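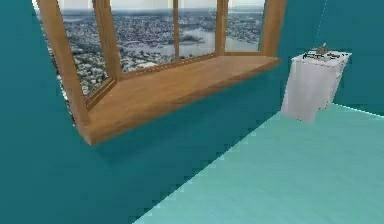

Bay window and window seat, teal walls (rendering).

Clerby House Residents' Association
Minutes of the November meeting, held in the ground floor lounge

Present: Bernice Ankrah (chair), Tamer Bataineh, Eilidh Buchanan (minutes), Stelios Sotiropoulos
Apologies: Sakda Thammasiri

Meeting opened at 7:05 p.m.

1. Previous minutes
Accepted with one correction. Under item 4, the hallway lights were replaced on the second floor, not the third.

2. Accounts
Tamer reported a balance of $2,129. The only large payment since the last meeting was $316 to Chowdhury Plumbing for the laundry room drain. The invoice for the follow-up visit has not come in yet.

3. Reading room
Bernice passed around paint cards from Pomora. Stelios asked whether a dark color would make the room hard to read in on winter afternoons. Eilidh said the lamps could be moved closer to the chairs. Agreed to keep teal for the walls and leave the woodwork brown. Cushions for the window seat were priced at $193. Approved, Tamer to order.

4. Parking
Two complaints about cars left across the Trivisside Road entrance. Stelios will ask the city about repainting the curb. No decision on permits until Sakda is back, as he has the old list.

5. Heating
Apartments 4 and 9 still have cold radiators in the morning. Bernice has spoken to the management office and was told the timer would be changed to 5:30 a.m. Anyone who still has trouble should write to the office directly and copy Bernice.

6. Snow clearing
Last year's contractor has quoted $220 for each visit. Tamer thought this was high. Eilidh to get a second quote. Salt for the front steps will be kept in the bike store again.

7. Other business
The package shelf is full of unclaimed boxes. Notice to go up by the mailboxes.
Stelios asked that the side door be kept shut after 10 p.m.

Next meeting: same room, 7 p.m., date to be posted in the lobby.

Meeting closed at 8:20 p.m.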